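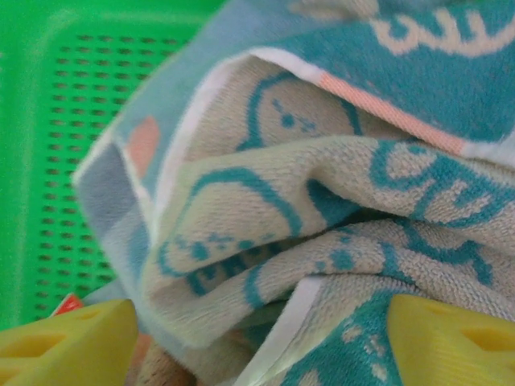 Can the Penska towel kit take the daily towels off your hands in a small guest house?
For most of the work it can, if you are patient with it and if you keep your towels dry and not too large.

Reviews > Workshop and Home > Robot Kits

Penska Towel Kit: three months of folding in a guest house
Jun 21, 2018. By Ekow Sarpong

I keep a small guest house in Tullville, and I am also the person who does the laundry. When Penska began to sell its towel kit to private customers, I ordered one in April with my own money. I say this because I have read some reviews of it where the writer had the kit for one afternoon.

The kit comes in two boxes. You get a pair of soft yellow fingers, a wrist camera, the cables, and a licence for the folding program. The arm is not included. I use a second-hand Quaye arm, which is on the list of supported models, and I fixed it to the end of my stone worktop with the clamp that Quaye supplies. The first set-up took me one long evening. The manual is correct but very short, and the page on camera calibration I had to read many times before I understood that the lamp must stay in the same place afterwards.

The fingers

I will begin with the fingers, as they are the best part. They are light, with cut-outs in the sides, and they bend a little when they meet the table. This is important for towels. My older hard gripper either missed the hem or scratched the surface under it. With the Penska fingers one tip can go down beside the edge of the cloth while the other stays on it, and the fold is pinched between them. I have found no marks on the stone. On terry cloth the grip is good. On thin cotton, such as pillowcases, it is poor, and I have stopped trying.
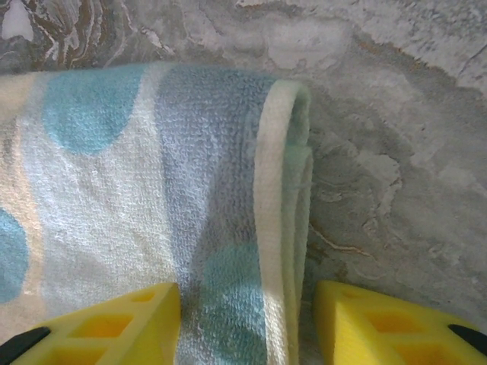 Both fingers at the folded end of a towel, on the stone worktop.

The program

There are two jobs in it, called Pick and Fold. Pick takes a towel from a basket. Fold puts it on the table in halves or in thirds. You may run them together or one at a time.

Pick is the weaker job. If the basket holds one towel, the arm finds it nearly always. When there are several, it sometimes lifts two, and then it puts both down again and starts from the beginning. Patterned towels were my worry before I bought the kit. I have some with printed faces and letters, which the children of our guests like very much, and I expected the camera to take a printed line for an edge. It happened on a few occasions in the first week. After the update in May I have not seen it again.

Fold is much better. I kept a notebook for this review, and I wrote down 358 towels. Of these, 28 came out so badly that I folded them again by hand. I call a fold bad if I would not put it in a guest's room, so another person might be less strict. Most of the bad ones were large bath towels, where the cloth hung over the side of my worktop. Hand towels are the size it likes.

Speed

It is slow. In my kitchen one hand towel takes almost 3 minutes from the basket to the finished fold. I can do the same in a few seconds. But I start it before I prepare the breakfasts, and when the plates are washed the pile is there. For a hotel with a real laundry room I think this speed would be a problem.

Noise and service

The kit itself makes no noise, and the Quaye arm makes a low hum that does not wake anybody. One cable failed after 22 days. I wrote to Penska, and they sent a new one without asking for the old one back. Their answers by e-mail were polite, but they came slowly, and the telephone number on the box was not in use when I tried it.

Compared with the Trondale

I borrowed the Trondale folding kit last winter. It has a suction cup instead of fingers, and it is quicker with napkins and shirts. With terry it lost the cloth again and again. If you fold mostly flat, thin things, look at the Trondale first. For towels I prefer the Penska.

Would I buy it again? Yes, but I would wait until the large towels work better, or I would first make my table wider. The spare fingers are sold only in pairs, and I find them too expensive.

Comments (4)

marlow_b: Does it need the internet all the time? Our connection is bad.

Ekow Sarpong: Only for the updates. I have run it with the router switched off.

Hettie: Same trouble here with bath towels. I put a board over the worktop to make it longer and it helped a lot.

tullvillian: Did you try tea towels?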